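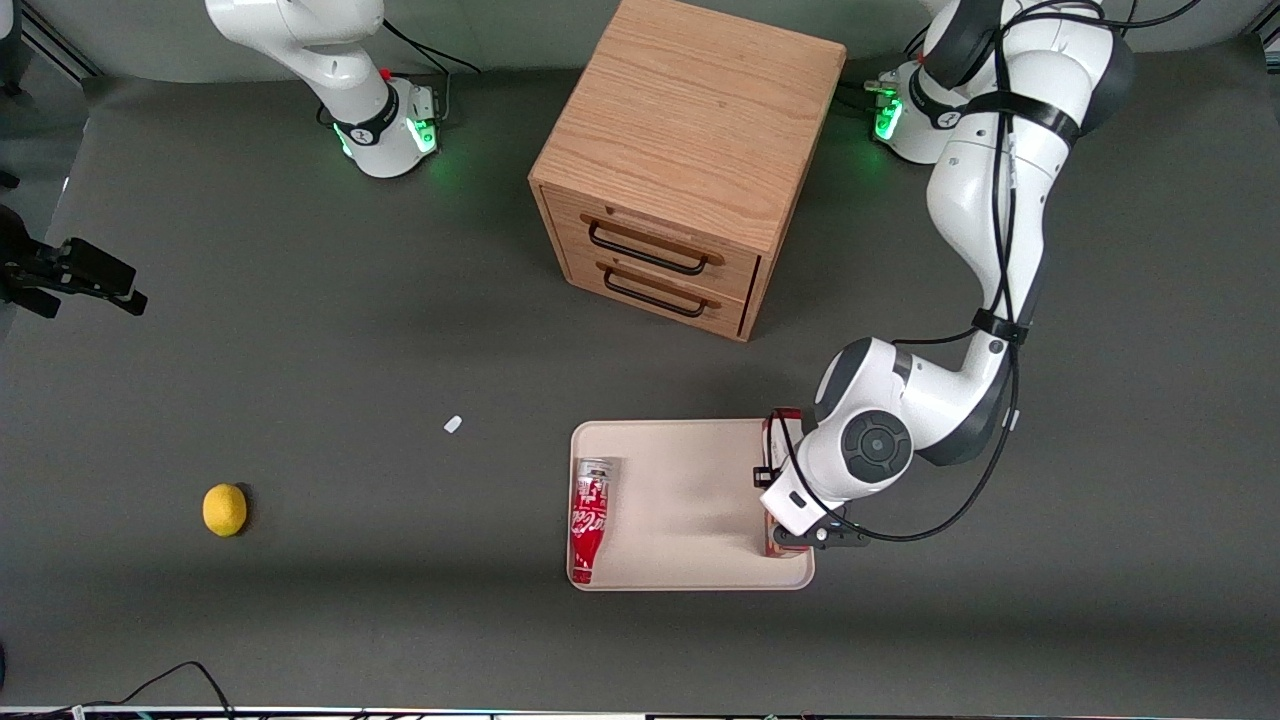 Visite chez Fonen, site de Stustgate — notes rapides

Passé 3 heures à l'atelier, en mars. Produit du jour : le kit Zuvent, deux bras blancs sur une table grise, pinces noires, anneau vert à la base. Exercice de rangement : une canette de Coca-Cola écrasée sur un plateau beige, un citron resté sur la table, un petit meuble à deux tiroirs en chêne clair. Le bras gauche tient un objet rouge et brun au bord du plateau.

Côté offre : location à 400 euros la journée, formation comprise. Achat sur devis, pas moyen d'avoir un prix. Le manuel fait 234 pages, feuilleté seulement, la partie réglages m'a paru brouillone.

Moins convaincu par le cablage, apparent, tenu par des sangles noires le long du bras. Au catalogue, l'option Fraser (gaines + capot) — pas vue montée. Délai : some 70 jours, à confirmer.

À revoir avec nos propres pièces.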